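Diary of the Supplies Room, Hughes House
Entry for March

The month was given over to the small stationery and fixings, which had been held over from the winter while the shelving was completed. The room was opened at 8:30 in the morning on each working day and closed at noon. The afternoons were reserved for deliveries, and two of them were lost to the late arrival of the van from Lundow.

The principal business was the sorting of the drawer contents. Under the arrangement agreed in the autumn, every shallow drawer in the Pinus cabinets is to have a divided organizer, and no item smaller than a matchbox is to be kept without one. The old practice of using envelopes and jar lids has been discontinued. The envelopes were emptied, checked for stray pins, and sent to the paper bin.

Work began with the paper clips. These had been stored in four different places, under four different labels, and were brought together for the first time. The final tally was 1,670, including the colored ones, which have been kept apart at the request of the front office. Bent clips were discarded and do not form part of the figure. The brass fasteners were also tallied and came to 300. It was decided not to order more of either before the summer.

The white surface was kept on the table throughout, as small items show up well against it and are less easily swept to the floor. The room was dim on several mornings and the desk lamp was brought in from the corridor, though it proved of limited use and was returned. 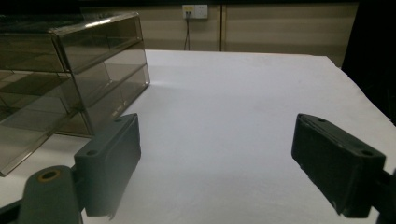
*Last changed: March, 4:40 p.m.*

The tiered organizer in smoky, see-through acrylic has been given a place in the trial. Its top tray is long and shallow and is thought suitable for pens and rulers. The lower tiers are proposed for correction tape, staples, and glue sticks. It does not suit every drawer, and a measurement taken at the second cabinet showed that the drawer there would need its back rail removed. That work has been entered in the repairs book and should not be attempted with a butter knife, as was done in the kitchen.

The following rules were settled for the filling of organizers and will apply until the summer review:

- Long items go in the long tray.
- Loose blades are not accepted in any compartment. They remain in the locked tin.
- Batteries are stored with their ends taped, in the box on the lower shelf.
- Labels are written in pencil until the contents have stayed the same for one full month.
- Rubber bands are to be looked over before they are put away. Dry or cracked bands are thrown out.

A question was raised as to whether tinted plastic should have been chosen over clear. The clear type shows its contents better, but the sample obtained from Sultavlow scratched within a week and had a sharp corner. The tinted type hides dust and small marks. The matter is considered closed for this year, although the clear sample has been kept in the hall closet in case opinions change.

Attention then turned to the compartment boxes. These are intended for the deeper drawers, where a shallow tray would waste the space above it. A compartment box may also be lifted out whole and carried to a desk, and returned when the task is finished. Borrowers are asked to sign the sheet on the door. During the month the sheet was signed on 20 occasions, and on most of them the time of return was left blank.

The dividers received some discussion. They keep pushpins away from erasers, which was the chief complaint last year, but they leave little room for a hand, and larger binder clips must be stood on end. It was agreed that the large clips will stay in their original cartons. The medium clips will be tried in a compartment box for one month and the result noted in this diary.
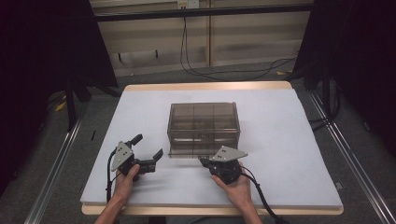 *The smoky-gray compartment box on the white board, before the cabinet wall.*

The board covers nearly the whole of the wooden tabletop and has been found satisfactory for sorting. It is wiped with a damp cloth at closing. Ink marks that remain after wiping are to be left alone, as the stronger cleaner dulled the finish of the previous board.

An order for felt liner was placed with the Lundow supplier. The sheet is 900 millimeters wide and will be cut down as needed, beginning with the pen drawers. Offcuts are to be saved for the feet of the desk trays. The liner had not arrived at the time of writing, and the pen drawers have been left unlined and in use.

Matters carried forward to next month: the back rail at the second cabinet; the relabeling of the string drawer, which at present reads "tape"; the unclaimed hole punch; the remaining box of hanging tabs, which fit none of the folders in the building. The key to the locked tin was returned to its hook after an absence of several days. A second hook has been requested for the spare.

Pencil labels were checked before closing. Two had smudged and were rewritten.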